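The Drawer Where Old Phones Go

Every few months another company promises to fix the drawer. You know the one: dead phones, chargers that fit nothing, a SIM pin if you're lucky. The latest is Cluson, a storage system sold by Pusden, and its brochure says a tidy row of old phones on a table will "restore calm." I have my doubts.

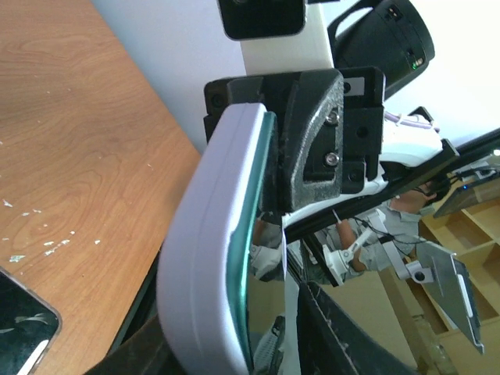
Krystyna Jasińska has no patience for it either. She kept her retired phones in a cookie tin for years and found what she needed by shaking it. Her daughter Maja bought the Cluson set in December for 108 dollars and spent an evening laying everything out on the kitchen table. By bedtime the phones were in order of age – and three of them were missing chargers, same as before.

The brochure claims the average buyer saves 2000 minutes over the life of the product. I asked Pusden how long that life was. They sent me the brochure again.

A bare wooden tabletop and an hour with the phones on it will tell you most of what you need. Which ones turn on? Which ones hold pictures you'd miss? The rest can go.

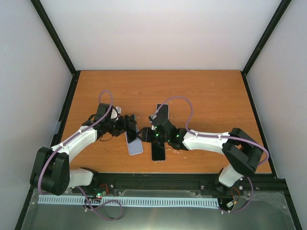 What to do before you buy anything

Charge each phone overnight and copy off the photos. Erase it, take out the SIM card, and ask your town where it accepts electronics. Maja is keeping two. The tin is back in use, for cookies.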